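Zirnia Moves Folding Work Into Home Settings

ZUVDALE, June 1, 2025. Textile services firm Zirnia has changed the duties of part of its folding staff, who now record garment handling with hand-held grippers in furnished bedrooms. The recordings are used to prepare the automated folding line the company plans to open in December.

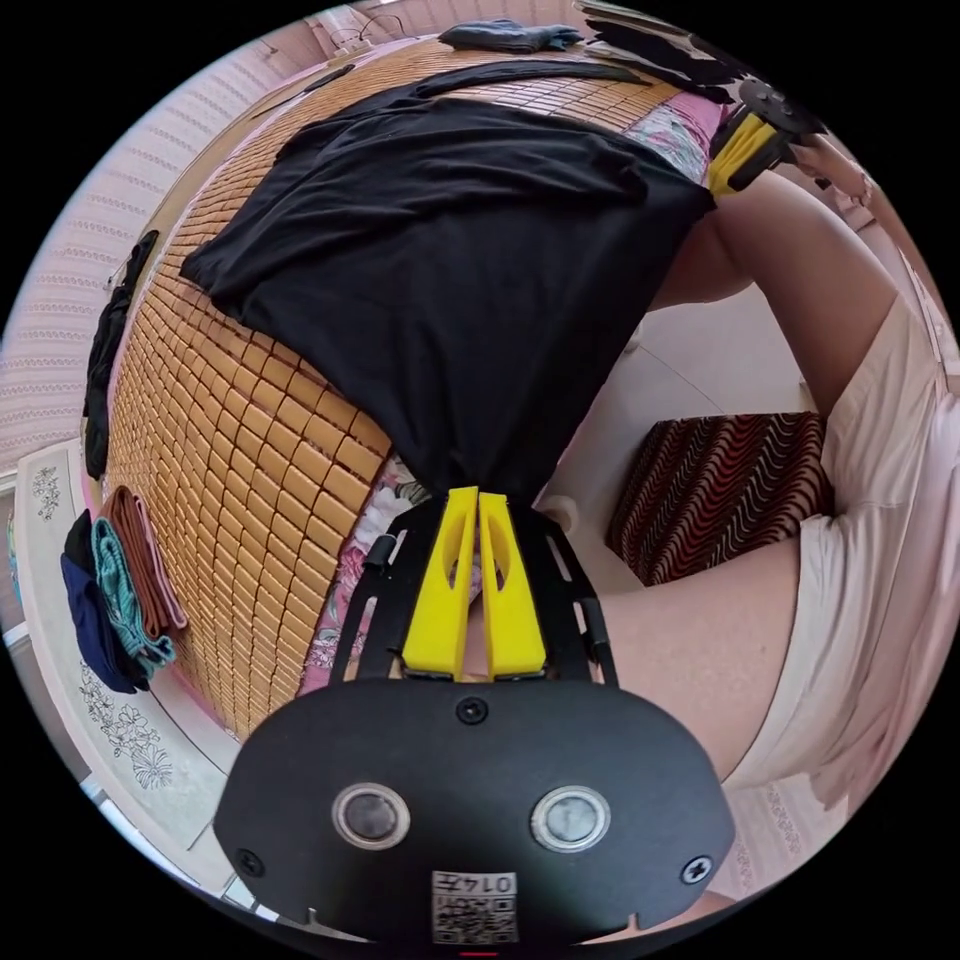 A black cloth is held between two hand-held grippers.

The program began with 6 employees from the Zuvdale plant. They have completed 2628 recordings to date, working from a garment list drawn up with equipment supplier Kokkonen.

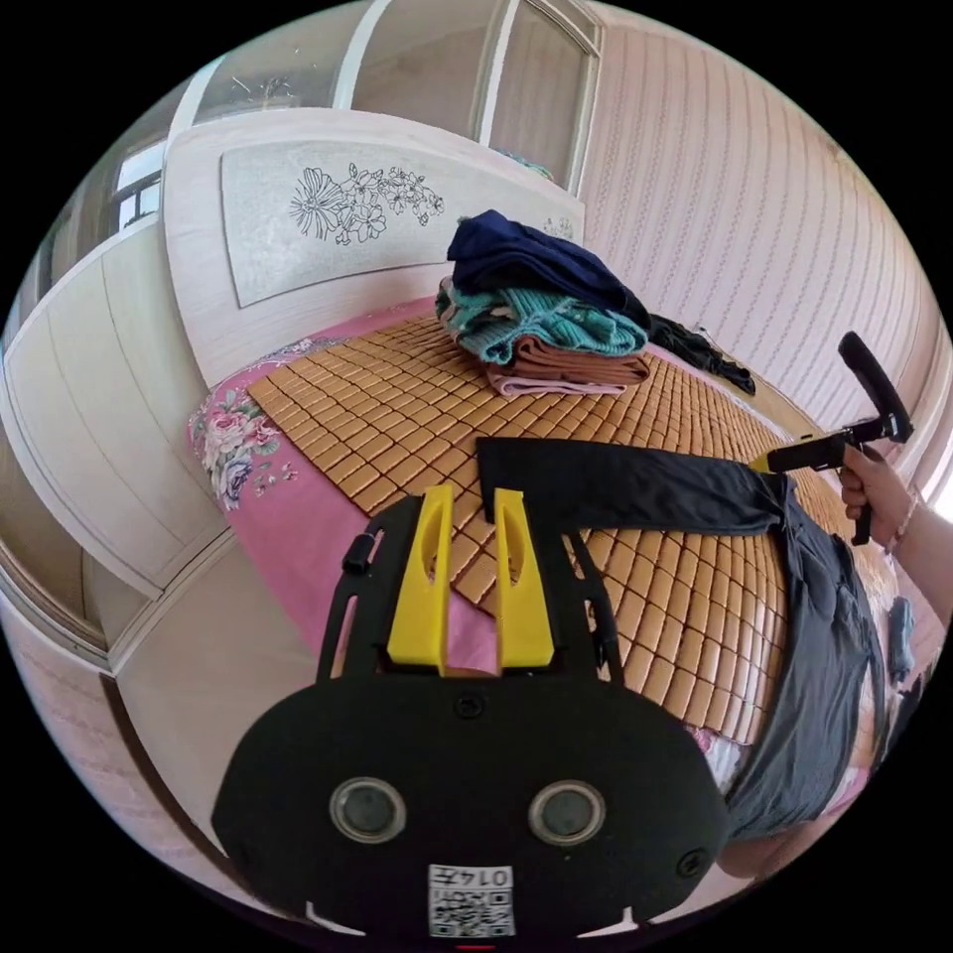
Employees represented by the Skandach works council have asked that the new duties be written into job descriptions, and the council said folding staff should receive the technical pay grade while they record. Zirnia said it would respond before the line opens.

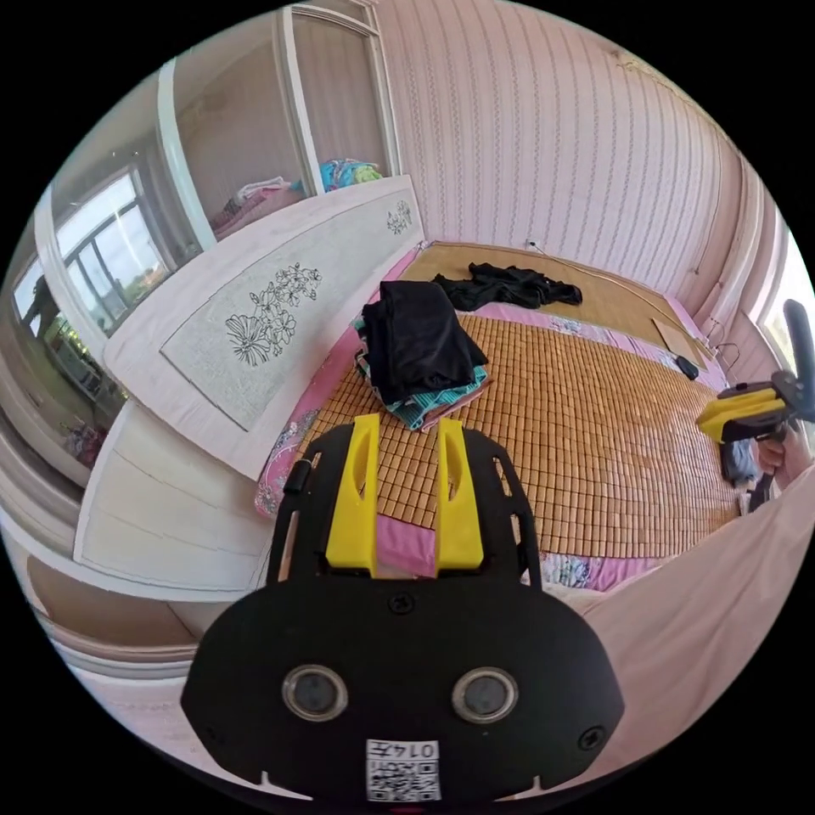 Effect on Staffing

The Zuvdale plant employs 804 people, and more than 400 of them work in folding and packing. The company stated that no positions would be cut in the first year. Folders will be offered training in line supervision and quality checks.

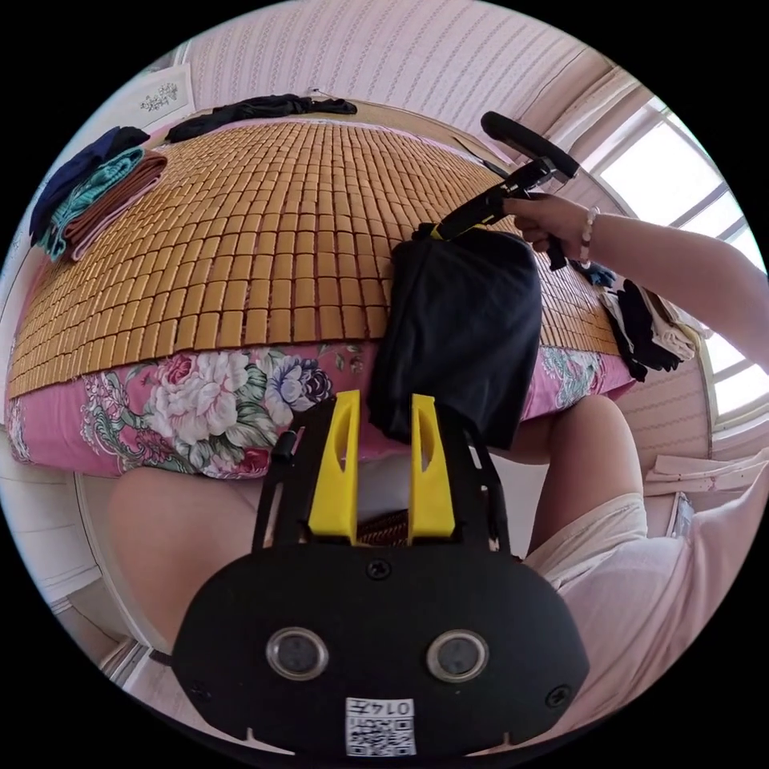
Shift length remains under discussion. Recording requires both hands to stay on the tools for long periods, and staff have asked for shorter sessions with fixed breaks. Posture is a further concern. Handling a garment at the side of a bed, with the forearm extended over the mattress, differs from standing at a plant table, and Zirnia will review working heights with employees this summer.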